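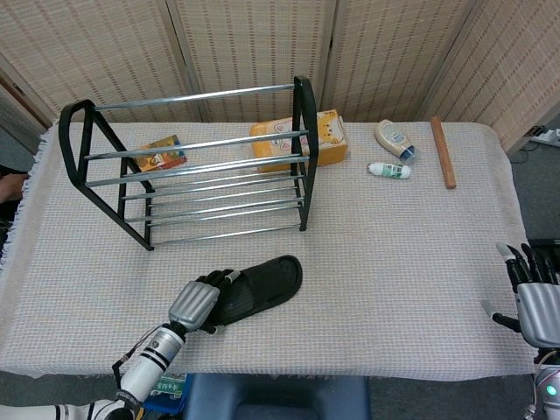
Surkby Household Textile Terms

A bilingual word list of household textile terms with plain-language definitions, version 3

Summary

Surkby is a glossary data set covering words used for cloth, weave, finish and care in home goods listings. It holds 469 entries. Each entry pairs an English term with its Danish equivalent, a short definition and a usage note. The set was built for checking product catalogs and for small lookup tools. It is too small to serve as a general dictionary.

Contents

terms.csv -- the main table, one row per entry
variants.csv -- spelling variants and plural forms, keyed to terms.csv
sources.txt -- reading list used while drafting definitions
CHANGES -- edits by version

Fields in terms.csv

id: integer, stable across versions. Deleted ids are not reused.
term_en: headword in American English, lower case unless it is a proper name.
term_da: Danish headword. Empty where no settled equivalent was found.
class: one of fiber, weave, finish, edge, article, care.
definition: plain text, 200 characters at most.
note: optional. Regional use, trade use, or a warning about a false friend.
status: draft, checked or disputed.

Files are UTF-8 with Unix line endings. The delimiter is a comma and text fields are quoted. Empty fields are left empty; the string "NA" does not occur.

How entries were made

Candidate terms were pulled from the Flerkex catalog archive and sorted by how often they appeared. Bjartur Riis drafted the English definitions. The Danish column was filled in a second pass and compared with the Imai list, which uses a slightly different set of classes. Where the two disagreed on class, the Surkby value was kept and the other was recorded in the note field.

An entry is marked checked when 2 readers have accepted both the definition and the Danish term. Disputed entries stay in the file. Filter them out before using the table for automatic replacement.

Known problems

"Waffle" and "honeycomb" are separate entries. Many sellers treat them as the same weave, and the definitions overlap more than they should.

"Fringe" is classed as edge, but a few listings use it for the loose trim itself. The note field says so; the class does not.

Color words are out of scope. Compound terms containing a color were reduced to the base term, which removed some real distinctions in denim.

Coverage of care terms is thin. Most came from one group of listings, and bleaching instructions in particular need work.

Changes since version 2

The finish class was split from weave. Variants moved to their own file. The Zakari import script no longer reads the old single-file layout -- use the February release of the script or later.

Corrections

Send the id, the field name and the proposed text. Corrections to definitions should name a source. New terms are accepted with an English definition only, and go in as draft.

License

Text and tables may be reused with credit to the Surkby project. The catalog archive is not included and is not covered by this license.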